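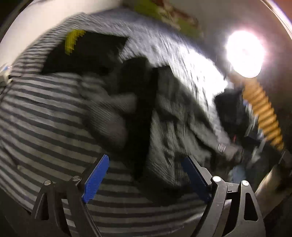
Clothes waiting to be sorted.

Home Laundry Kitchen Garage Garden Search

Sort by weight before you sort by color! I came to this late, after years of careful lights-and-darks piles, and it has changed how my towels and T-shirts come out. Jeans and bath towels hold a lot of water and take ages to dry. T-shirts and thin pajamas are done in half the time, and if you tumble them all together the light stuff gets baked while the denim is still damp at the waistband. So: heavy things in one heap, light things in another, and then pull out anything dark and new (new navy is the worst for bleeding).

Zip the zippers, hook the hooks, and turn printed shirts inside out. Check pockets twice. Shobha Iyer wrote in from Bullinbridge in March about a lip balm that went through the dryer with eight work shirts. Dish soap rubbed in by hand, a 20-minute wait and a hot wash got her six of them back, which I think is pretty great going!
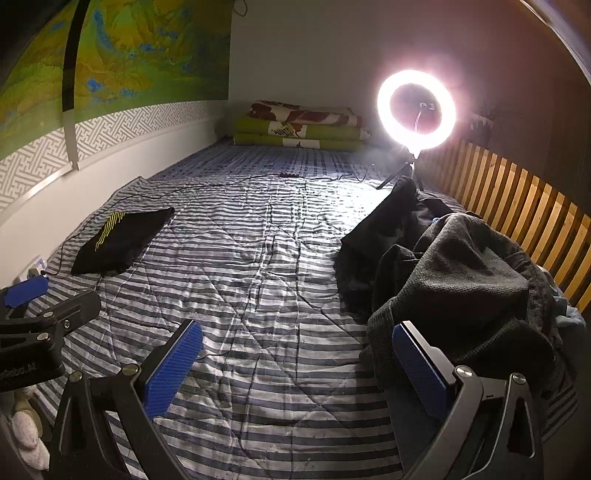

A striped quilted bedspread in navy and white.

Quilted covers need room. If you have to push yours down to close the lid, take it to a laundromat and use one of the big front loaders. Cool water, gentle cycle, and about half the detergent you'd reach for, as the padding hangs on to suds. Run a second rinse. Dry on low and stop the machine now and then to shake the cover out and flip it, feeling along the seams for damp lumps. I like to finish mine over two clotheslines so the air gets underneath, and oh, the smell when it comes in!

For creases, smooth the cover on the bed with your palms while it's still a touch warm, working from the middle out to the sides. A light mist from a spray bottle helps on stubborn ones.
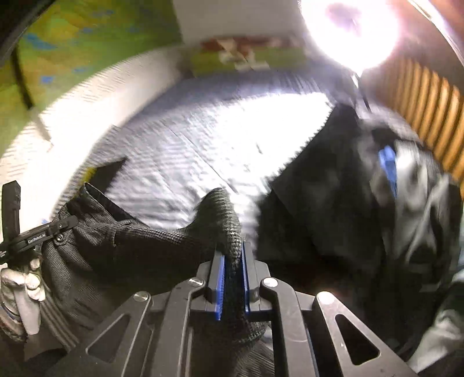

How do I keep black knits from fading and going fuzzy?
Turn them inside out, wash them cold on a short cycle with other dark, soft things, and keep them well away from towels, which shed lint all over them. Dry them flat on a rack. Fold them for the drawer, too, as hangers pull the shoulders into points.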